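Ticket 104: Sewer credit not showing on resident accounts, Harberg district
Opened by: Beca Dafis, Resident Services, City of Tatstead
Assigned to: Kamlesh Pal, Billing Systems
Priority: Normal (was Low, changed by B. Dafis)
Opened: 2 Jun 2022

Summary as reported

Residents in Harberg were told at the January council meeting that they would get a sewer credit for the months the Peixoto Street main was out of service. The council voted for it and the city website says it has been applied. I have had 42 calls from people who say it hasn't. Finance tells me it has. I looked up a handful of the accounts myself and I can't find it either, so I would like somebody to check before we tell one more caller to wait for the next bill.

Log

K. Pal: Ran the credit report. It says the batch posted and closed with no errors. Can you send me the account numbers? In my experience a lot of people read the wrong line of the bill.

B. Dafis: Sent. I don't think 42 people are reading the wrong line.

K. Pal: Fair. Opened the first two. There's a credit entry on each, dated and approved, but the amount due didn't move. The entry is sitting in the ledger under a code I don't recognize. Asking Meinir Powell in Finance what it is.

M. Powell: It's the code Wititz gave us when they moved us to the new billing package. We were told it works the same as the old adjustment code. I have that in an email.

K. Pal: I'm sure you do. It doesn't work the same. The old code reduced the balance. This one only records a note that a credit was granted. Contacting Wititz.

Wititz support (pasted from their portal, signed Osian James): "The code is functioning as designed. Please clear your browser cache and log in again."

K. Pal: Cleared the cache, for the record. No change, and I didn't expect one. A browser cache has no say in what a resident owes. Asked them to reopen and attached both ledgers.

B. Dafis: Council member Wang's office is asking for a status. Dae-han Wang wants to say at the next meeting that it's fixed. Is it?

K. Pal: No. Please don't let him say that yet.

Wititz support: "After review, the code requires a posting rule to be switched on for each district. This appears to have been left off during setup."

K. Pal: So it was never going to work. I'd like to know who tested it — the sign-off sheet has a check mark beside every district, Harberg included. Going to try the rule in the test system before anyone goes near live accounts. 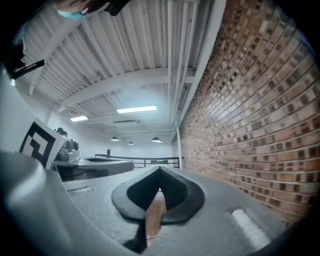
Steps taken

1. Copied the Harberg accounts into the test system and turned on the posting rule. Balances dropped by the right amount on all but 65 of them.

2. Checked the ones that didn't drop. All had changed account holder after the main was repaired, so the credit is attached to a closed account. The council resolution says the credit goes to whoever paid the bill at the time. Finance will have to mail checks for those. The software can't do it, whatever the brochure said.

3. Turned the rule on in the live system after hours, with Meinir watching the totals. They matched the test run to the cent. I had her run them again anyway.

4. Asked Wititz for a list of every other rule left off at setup. They replied that no others were affected. I asked how they knew. Waiting.

5. Beca called back three residents from her list and had them read the amount due over the phone. All three now show the credit.

Still open

Checks for former account holders: with M. Powell. No date yet, and I would not give callers one.

Website wording: the page still says the credit "has been applied to all accounts." It should say current accounts. B. Dafis has asked the web team to change it.

Late fees: a few people held back payment while they argued about the credit, and the system charged them for it. Council hasn't said whether those get waived. Mr. Wang's office says it assumes so — I'd want that in writing before I reverse anything.

Status: Partly resolved. Leave open until Wititz answers step 4.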